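Chapter 4
Storage and Handling in the Small Workplace

After reading this chapter you should be able to:
describe the main kinds of container used to hold and move goods
work out how much space a container takes up when full and when empty
explain the terms tare, nesting and stacking
draw up a simple container plan for a stockroom

4.1 Why containers matter

In October a bakery supplier called Heltden moved its stock from a rented unit in the middle of town to a smaller one on the ring road. The new unit had less floor and more height. The manager, Ita Nic Giolla, had drawn up a plan for the shelving and another for the loading door, and both worked well from the first morning. What she had left out was the containers. Heltden owned 781 of them, bought over many years from different makers, and very few of the lids fitted more than one kind of box. Stacks leaned. Staff moved goods from one box to another so that a pile would stand up, and each move took time and made mistakes more likely.

The case is an ordinary one. Most small firms choose their shelves, trolleys and vans with some care and then put their goods into whatever is to hand. Yet almost every item in a stockroom spends its time inside something. The shape of that something decides how many items fit on a shelf, how they are lifted and how easily they are found again.

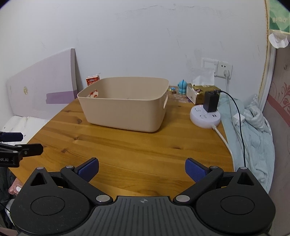 Containers can be sorted in several ways, but the most useful for our purposes is by the shape of the wall. A straight-walled container has the same length and width at the top as at the bottom. It wastes little room on a shelf when full, and it wastes just as much room when empty as when full. A tapered container is narrower at the base. The beige plastic bin standing on the table is tapered, with rounded corners and a thin rim, and it has an oval opening in each side for the hands. Empty bins of this general type can usually be placed one inside another, which is called nesting. The price of nesting is that some space is lost between the sloping walls of neighbouring bins on a shelf — a loss that is small for one bin and large for a whole aisle.

Whether a container can be stacked when full is a separate question. Stacking depends on the rim, the lid and the strength of the walls. A nesting bin without a lid cannot safely carry another bin on top of it, as the upper one will sink into the goods below. Some makers get round this with a bin that nests when turned one way and stacks when turned the other.

4.2 Weight and tare

The weight of an empty container is called its tare. The weight of the container and its contents together is the gross weight, and the difference between the two is the net weight.

gross weight = net weight + tare

Suppose a bin of flour weighs 2696 grams on the scales and the flour alone weighs 2257 grams. The tare is then 439 grams. If every bin in the store has the same tare, the figure need be found only once and the scales can be set to allow for it. If the bins differ, each must be weighed and marked. Heltden had been using a single tare for all its boxes, and its stock records had drifted away from what was on the shelves.

4.3 Handles and lifting

A handle may be moulded on to the outside of a container or cut through the wall. A cut opening adds nothing to the width and does not catch on shelving. It does set a limit on how high the container can be filled with loose goods such as rice or screws, which will run out through the gap. It also lets in dust, so food that is not already wrapped should be kept in a container with closed walls.

The rest of this chapter deals with choosing a container size (4.4), labels (4.5) and the container plan (4.6). The exercises at the end use the Heltden figures, and you will need a ruler and squared paper for the second of them.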